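Storage room refit, Pollstead unit, continued from last week. Posting as I go so I have a record of what ended up where.

1/ Starting position: one dark metal rack with perforated uprights, one yellow shelf unit, carpet tiles, and too many cardboard boxes. The plan was to get everything off the floor by Monday. The plan did not include buying anything.

2/ Perforated uprights are the main argument for that sort of rack. You set the shelf height to suit the box and not the other way round. Ours had been left at whatever spacing it was delivered with, so every level wasted a hand's width of air.

3/ Re-spaced it this morning. Measured the tallest box, added 17 mm for clearance, moved the shelf to the next hole up. Any less and you scrape the lid each time you pull one out. Any more and you lose a level by the top.

4/ Carpet tiles and racking don't get on. The feet sink a little, unevenly, and a rack that was level on a hard floor leans once it's loaded. Check with a spirit level empty, load the bottom, then check again. I had 2 mm to take out at the back left.

5/ Someone asked about packing under the feet. Offcuts of hard plastic sheet, cut slightly bigger than the foot. Folded card works until it compresses. I've pulled enough flattened card from under that rack to know.

6/ Weight. The Prultberg plate on the old rack said 200 kg per level, evenly spread. "Evenly spread" is doing a lot of work in that sentence. A single heavy box in the middle of a thin shelf will bow it well below the stated figure.

7/ So: heavy boxes low and towards the uprights, light ones up top. Printed side facing out. Label on the side you can see, never on the lid, as the lid disappears the moment something goes above it.

8/ Reply to a couple of you: yes, the boxes are reused. No, I don't strip the old printing off. I do cross out old address labels. Two went to Cludport in September on the strength of a label no one had crossed out, and it took nine days to get them back.

9/ The yellow unit is a different job. Broad flat top, lower tier underneath. The top is at a useful working height, so it has to be treated as a bench that happens to have storage under it. Anything you leave on it permanently is bench you've lost.

10/ Padded things can go on top for the time being. They're light, they shift in one go, and they don't mark the surface. They also spread out to fill whatever space they're given, so I'm not calling it a permanent home.

11/ Small boxes on the lower tier. I keep them forward, near the edge, with a gap between each. Push them to the back and you end up on your knees with a torch. Small dark boxes on a shaded shelf are particularly bad for this.

12/ If the lower tier is deep, put a stop across it halfway. A length of square batten is enough. I haven't done ours yet. There's already something small that has migrated to the back, and it will stay there until I do.

13/ Cables. Worst part of any room like this. Loose cable across carpet collects fluff and gets walked on, and the tiles lift at the corners if you drag anything along them. Route along the wall where you can. Where you can't, use a flat cover with the edges stuck down.

14/ Slack goes in a wide loop, tied with hook-and-loop tape. Not cable ties. You will want it undone again within the month and you'll nick the sheath getting the tie off.

15/ Carpet tiles again, as two people have asked. Ours are gray striped (grey, sorry, copying from the invoice). The stripe hides wear well and hides crumbs of packing material not at all. Every white speck shows. Vacuum after unpacking, with the brush head, in line with the stripe.

16/ Gallagher quoted 400 for replacing the lot. Declined. Lifted the worst few, swapped them with tiles from under the rack, where it doesn't matter. Cost: one afternoon and a blunt knife.

17/ If you swap tiles, look for the arrow on the underside before you put them down. I ignored it on the first one and the stripe is visibly off in one corner. It's going to stay off.

18/ Remaining: batten for the lower tier, proper place for the padded things, one more pass at the floor, then relabel everything on the rack in the same pen. I'll post the shelf spacings once I've typed them up.
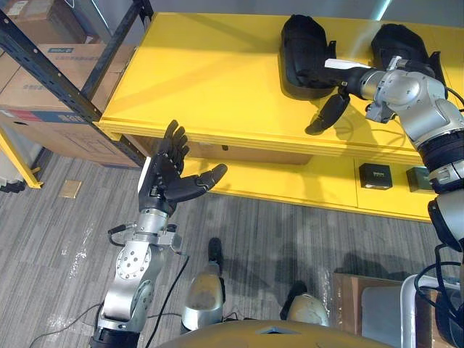 19/ Last one for today. Spacings will be measured from the floor to the top face of each shelf, so add the shelf thickness if you're working out clearance underneath. Batten tomorrow if the shop has it in the right section.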